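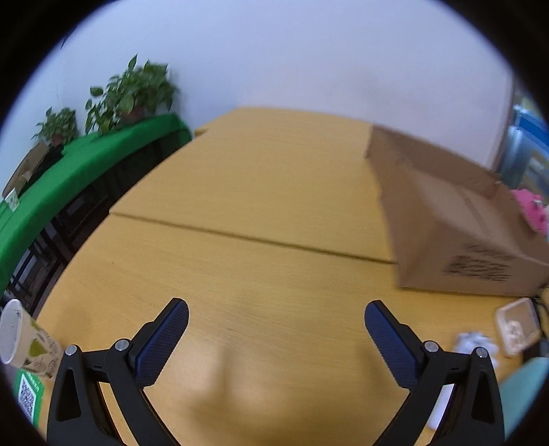

July, packing bench, started 8.40. Working out where the Ulness order gets packed now that the old trestle has gone to Hustport. The long table against the pale wall is the only surface big enough. It has the dark seam across the top, and the big open box on the right sits so that the seam runs up to the foot of it. I want that kept as the rule for now: box on the right, the middle of the table left for laying out and wrapping. Left-handers can swap it over but please swap it back.

Checked the seam with a straight edge. The far section is a shade lower than the near one at the left end and level with it by the time you get to the middle. A sheet of tissue slides over without catching. A loose label does catch, so labels are to be stuck on the near side. Ran a strip of card along the gap to get the dust out and a fair amount came up. Might fill it with wax later, might not. Filling it hard would be a mistake if the two sections move.

Box trial, 9.30. Used the taller of the two Yazıcı cartons. Taped the base with one strip down the join and two across the ends. Put in 40 wrapped tiles on edge with corrugated between the rows, then paper on top. Lifted it to the floor and back three times. Base held, but the long sides bellied out enough that I didn't like it. Took the tiles out, added a loose sheet of card down each long side and packed again. Better. Slower as well.

Weights from the platform scale, in the units it was set to (tenths of a kilo, I always forget):
First pack 237
Second pack, fewer tiles, side cards in 209

Anything near 237 is too much for one person to be lifting off this table all afternoon. Going with the second pack for the whole order unless someone has a good reason against it.

11.15. Tried packing with the box on the floor, as we did on the trestle. Quicker to fill, bad for the back, and you can't see the bottom corners. Gave up after two boxes. On the table you look straight down into it and can see if a tile has slipped on to its face.

Wetar paper: the new roll is thinner than the last one. Two turns round a tile where we used to do one and a half. At that rate one roll does 60 tiles with a short end left over. Need to order more before the second half of the job. Keep the short ends, they go in the top of the box.

After lunch. Wiped the table down with a barely damp cloth and dried it straight off. The finish is sound but there's a faint sticky line where someone has pulled tape off in a hurry – cut tape on the dispenser please, not on the wood. Put a blanket offcut under the boxes so they can be turned without dragging.

To do
– ask Hustport if they want the trestle or only borrowed it
– more side cards, cut to the height of the box less a finger's width
– second tape dispenser for the left end
– reweigh one box from each batch, write it in here
– find the lid for the scale

Stopped at 4. Eleven boxes closed and stacked by the door, one left open for the odd sizes.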